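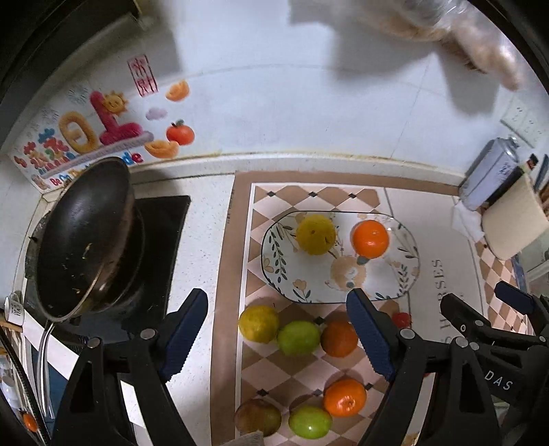
Figure 1. Oval white plate with a leaf and flower design, on a diamond-patterned mat.

July | By the Dridance Campus Health Group
6 min read

4. Retention and shift load in the student first aid squads

4.1 Setting

Treddale College runs first aid squads on two sites, the main campus and the smaller Pedari campus across the river. Both squads are staffed by students, and both report to the student health office. Members hold a basic first aid certificate when they join and are expected to renew it while they serve. They are not ambulance crews and do not transport patients. Their job is to reach a person, give simple care, and stay until a nurse or the county service takes over.

We sent a survey to all 400 students who had joined either squad during the study period, including those who had since left. Of these, 300 returned a form that was complete enough to use. Former members were harder to reach than current ones, and their answers are thinner on the open questions. We come back to this in Section 4.4.

4.2 When members leave

Most members who left did so in their first six months. The second common point was the start of a new school year, when class schedules change and some students move off campus. Few left in the weeks right after a hard call, which is what squad leaders had told us to expect. On the open questions, former members wrote far more often about shifts than about patients. They described weekend nights given to the newest people, swaps that fell through at the last minute, and long stretches of duty during midterms.

The two squads handle shifts in different ways. On the main campus a student coordinator builds the schedule by hand and posts it at the start of each month. At Pedari members sign up for open slots through a shared sheet, and whatever is left over is filled by seniority, lowest first. First-year members at Pedari worked more night shifts than first-year members on the main campus, and more of them left before the end of spring. The squads also differ in size and in how far members live from the duty room, so we do not treat the schedule as the only cause.

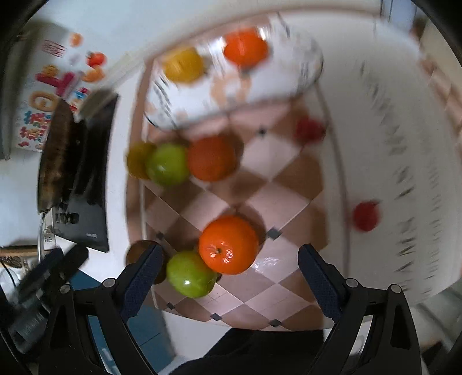 Figure 2. Orange citrus fruit and a yellow-green fruit on a pink and brown diamond pattern.

4.3 The duty room

Both squads keep a duty room. The main campus room is on the ground floor of Ochoa Hall, next to the health office, and has beds, a desk, and a small kitchen. The Pedari room is shared with the evening shuttle staff. Members there said they often waited out a shift in the library or in a friend's dorm and kept a radio with them. The squad allows this as long as the member stays on campus.

We asked every respondent how much of a usual shift they spent with at least one other member. Those who answered "most of it" or "all of it" were more likely to have renewed their certificate and more likely to say they would sign up again. The pattern held within each squad as well as across both. Older members mentioned shared meals, help with homework, and practice with splints and bandages during slow hours. Newer members at Pedari rarely mentioned any of these.

Sleep came up in both groups. A night shift on the main campus ends at 7 a.m., and several students had a class at 8. The health office can write a note excusing a late arrival, but few respondents knew this, and some who did know said they felt awkward asking for one. Training materials for new members do not cover it.

4.4 Limits

The survey was voluntary, and students who left on bad terms may have ignored it. Dates of joining and leaving came from squad records, which are good for the main campus and patchy for Pedari before the shared sheet was set up. Where the record and the student's own answer disagreed we used the record. We did not look at grades, and we did not ask about health conditions.

We also had no measure of call volume by shift. A quiet night and a busy one count the same in our data — a clear weakness, given how often members brought up the difference. The call log is kept on paper by the health office, and we had not been given access to it when this section was written. Section 5 sets out the schedule change now on trial at Pedari.

Contact: Dridance Campus Health Group, Ochoa Hall, Treddale College | © Dridance Campus Health Group | Back to top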